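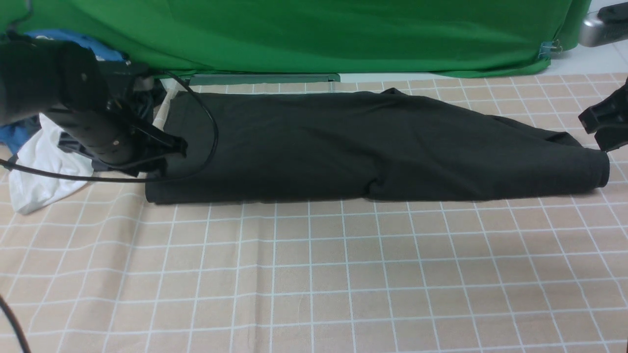
Folding Long Garments Lengthwise on a Gridded Surface

Filed under: Laundry, Folding, Flat Work
Text: Mansa Fiadzo. Checked by Edem Tetteh.

The lengthwise fold is the first stage of most drawer and shelf folds. It reduces a pair of pants, a long shirt or a tunic to a strip of even width, which is then folded across or rolled. Errors made at this stage carry through to the end. A strip that is wider at one end than the other will not stack square, and a crease set at an angle usually has to be steamed out.

The method below assumes a table at working height, covered with a cloth or mat that has a printed grid. It applies to knit and woven cotton. Slippery linings and pleated fabric are covered separately in the Trarnomance folding sheets.

Surface

Use a table at least 160 cm long for adult sizes. A shorter table can be used, but the free end of the garment will hang over the edge and pull on the layers while they are being aligned. Lay the grid cloth with its lines parallel to the front edge of the table. Smooth out any fold marks in it before starting, as a ridge under the work is easily mistaken for a ridge in the work.

A light grid under a dark garment is the easiest combination to read. For white and cream garments, reverse it. If the cloth slides, clip it to the back edge of the table or put a thin rubber underlay beneath it.

Keep the rest of the load to one side, off the area to be folded.

Preparation

1. Empty the pockets and close all buttons and zippers.
2. Shake the garment once from the waistband or shoulders.
3. Lay it down with the long axis running left to right.
4. Smooth from the center outward with a flat hand. Do not pull on the hems.
5. Check that seams lie flat and are not twisted under. Legs and sleeves twist most often within 10 cm of the hem.

Thick cotton over 700 g per garment holds air between the layers and should be pressed down with the forearm before the first fold.

First fold

6. Choose one grid line as the reference. The long edge nearest you should sit on it from end to end.
7. Take the far long edge at both ends. Bring it toward you and lower it onto the near edge.
8. Set the squarer end first, then the other end, then the middle.
9. Run a hand along the fold. The near edges should still be on the reference line.

For pants, the crotch extends past the line of the leg after this fold. Turn the point in so that it lies inside the strip. For a long shirt, fold the sleeves along the body before step 7.

Second fold

10. Repeat the fold in the same direction if the strip is still too wide for the drawer. Two lengthwise folds are enough for most adult garments. A third makes the strip too thick to hold a crease.
11. Square the open end by hand. The closed end can be left to curl over on itself if the garment is to be rolled next.
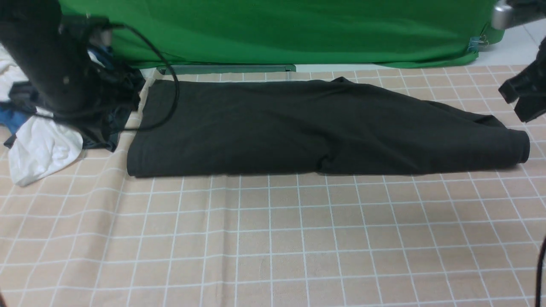

Fig. 2. Lengthwise strip: straight left end, soft roll at the right, small pucker on the lower edge.

Reading the strip

Compare both long edges with the grid. The lower edge should run along a single line or stay parallel to it. Small wrinkles in the upper layer are cosmetic and can be smoothed in place. A pucker at the lower edge means that an inner layer may have bunched, and it should be opened and checked.

A corner standing up from the top edge comes from a layer that was laid down short. Lift the top layer only, slide the corner back inside and lower the layer again. Pressing the corner down from above sets a false crease.

Measure the width at both ends by counting squares. A difference of less than half a square is acceptable for shelf storage. Bergþóra Þórarinsdóttir, whose notes on wool and heavy cotton were used for an earlier version of this page, works to a quarter square – this is only worth the time for display folding.

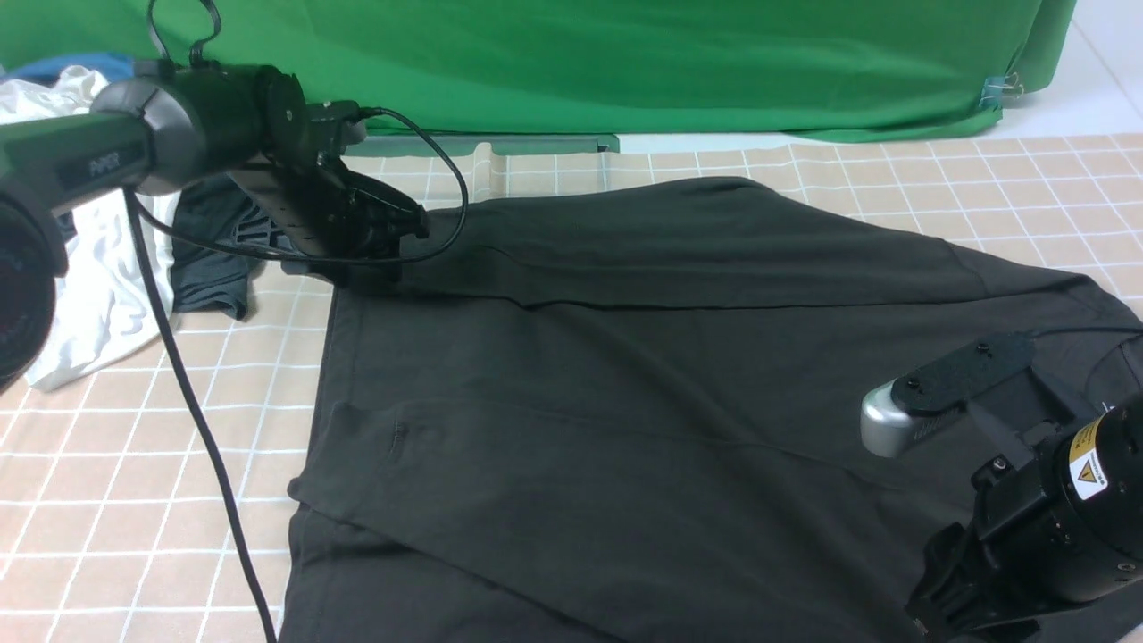

Osei Home Textiles Notes – No. 10 – page 60

Wide and layered work

When the garment is still spread wide, with one band folded over and further layers below it, work on one layer at a time. Find the seams first. A seam follows the cut of the garment and is a more reliable guide than the outline of the cloth, which shifts each time a wrinkle is moved.

a. Hold the upper corner on the side where the fabric is bunched.
b. With the other hand, smooth diagonal wrinkles along their own direction, toward the nearest free edge.
c. Find the edge of the second layer and draw it straight.
d. Return to the folded band. If it rises to a peak, lower the peak before lining up the ends.
e. If the lowest layer has come past the front edge of the table, move the whole garment back before continuing.

Broad soft wrinkles do not need to be removed completely at this stage. Sharp creases do.

Finishing

For a drawer, fold the strip in half across its length, then in thirds. For a shelf, fold in quarters and place the folded edge outward. For a suitcase, roll from the waistband or collar with light, even tension.

Damp garments should not be folded. Return them to the line or rack, and check waistbands and seam allowances by hand before starting again.

Related pages: Sleeves and Collars; Fitted Sheets; Drawer Widths, Metric and Inch (F. Lamptey)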